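Okay, promised a few of you a thread on the Tikow results, so grab a coffee. It's about how we teach a two-armed robot to pick up awkward household stuff, and one labelling trick that made a bigger difference than I expected.

1. Background first. We've been recording tabletop demos since April. Person does the task, chest camera watches, policy learns from it. We're at 2,670 usable clips now, down from more than 3,000 after I threw out the ones with bad timestamps (my fault, wrong clock setting, moving on).

2. The old method labelled each clip by object. "Jar", "bottle", "bag". Fine until you put the same jar on its side and the arm goes in from the top like it's still standing up.

3. So we tried labelling by pose and grip instead. Lying or upright, rigid or floppy, see-through or solid. My labmates at Drerance called it the "how would you grab it in the dark" scheme - I wish I'd come up with that.

4. Same network, same training time, only the labels changed. We trained on 2,129 clips and kept the rest for validation. Then 513 real grasps on the arm, split evenly-ish over the two versions. Pose labels won on everything lying down. Upright stuff was a wash.

5. Clear plastic is still awful, by the way. Reflections along a bottle shoulder look like an edge to the depth model and it closes on nothing. Kovuser (our simulator) doesn't reproduce this at all, so please don't trust sim numbers for see-through things!

6. A layout from the hard set: bottle and jar both on their sides, a crinkly bag, a clear tube, and a tape measure with its blade out. The green felt wrinkles a bit too, and I've stopped ironing it.
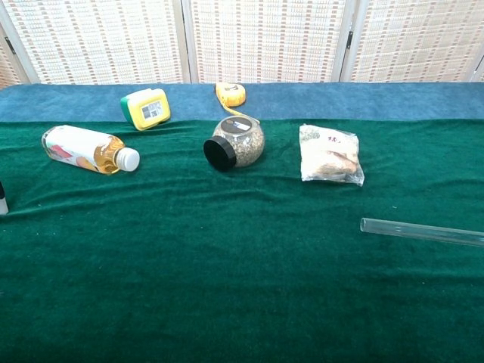
7. Next up is floppy bags, where the labels helped least. My hunch is that we need to label where the corners are - if you've tried something like that I'd love to hear how it went. Code's going on the Tsoukalas page once I've cleaned up the comments.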